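Samstag, 16. März 2024 | von der Redaktion Tillumden
Drucken | Per E-Mail senden

Fragen und Antworten: dem Roboter etwas vormachen

Muss ich programmieren können?
Nein! Ich kann's selbst kaum. Ich führe den Arm an der Hand durch die Aufgabe, und Wumel schreibt mit.

Wie oft muss ich vormachen?
Beim Becherstapeln waren es bei mir fast 200 Durchgänge, davon hab ich 11 wieder gelöscht (zu zappelig).

Hand oder Fernsteuerung?
Grobes mit der Hand, Feines lieber per Fernsteuerung – da ist mein Ellbogen nicht im Weg.

Was sieht die Kamera am Greifer?
Immer das, wohin er zeigt, und das kann auch mal die Zimmerdecke sein.

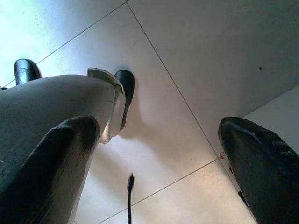

Nishad schreibt dazu, langsames Vormachen bringe mehr als häufiges, und Pausen schneide man am besten gleich raus.

Auch interessant:
Clastent: Erste Schritte
Wumel im Februar: Was ist neu?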